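Subject: Re: Switching lenders in the middle of a car loan

On the credit union list, a member wrote in October:

> I have a car loan with Mersha at 14 percent and two years left on it.
> Zito says they will take it over at 9 percent, but they want to
> stretch it back out to four years. The payment would drop a lot.
> Is there a catch I'm not seeing?

The rate is fine. The term is what I would push on. Ask Zito to quote the same loan over two years. If they only quote four, ask whether they charge anything for paying early, and then keep sending the amount you send Mersha now. The extra has to go to principal, so put that in writing when you set up the payments.

Before you sign, get a payoff letter from Mersha with a good-through date on it. The balance on the website is usually not the payoff amount. Mine was off by a few days of interest and the old account stayed open with a small balance until I called.

Also check for a title transfer fee and whether you have gap coverage on the old loan. Gap coverage normally ends when the loan does, and you may be owed part of what you paid for it – you have to ask for that refund yourself.
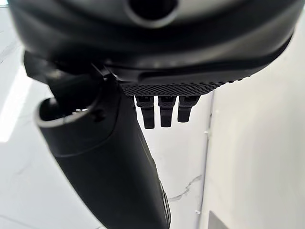
Ralau adds that the first payment date matters too, and that you should keep paying Mersha until they confirm the balance is zero. A late mark during a switch is hard to get removed.

I agree with that. I set up autopay with the new lender the same afternoon and left the old one running one more month. The overpayment came back as a check.

If you get the two-year quote, post the numbers and I'll run them against what you have now.

Wakport list, personal loans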